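Piltetti basket set: notes on the false contact fault

Maintained by Urmas Vaher, Moltport site. Last changed 2021-07-21.

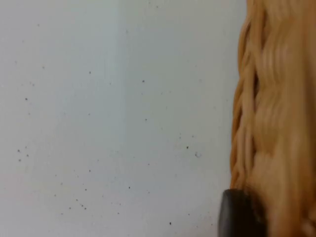 Please read this file before you train anything on the set. A part of the episodes was recorded with a fault in the contact signal, and the fault was not visible to the operator during the work.

What went wrong

The contact flag is computed from the motor current of the fingers. When a fingertip touches woven wicker from the side, the current rises slowly and the flag comes late. In 16 episodes it came so late that the arm continued to push, and the basket was moved over the table. In two of them the protective stop was triggered. No person was near the arm and no part was damaged.

We first suspected the wrist camera, and lost much time on it. The cause was a filter setting copied from the Kalville cell, where only hard plastic boxes are handled.

What is in the folders

good: episodes where the flag agrees with the hand labels.
late_contact: the 16 episodes with the fault. Images and joint angles are correct, only the flag is wrong.
stopped: a copy of the two episodes with a protective stop, cut 10 frames after the stop.

Known limits

The delay was over 80 ms in all faulty episodes, but we did not measure it exactly. Wrist images taken close to the basket are soft, and small specks on the white surface were not removed.

What to do

Do not use the flag in late_contact as ground truth. Use contact_manual, which was labeled at Kļaviņa by hand. If you record new episodes with wicker, set the filter to "short" and test the stop before the first run.

Still open: the flag sometimes stays on after the finger has opened. I did not find the reason yet.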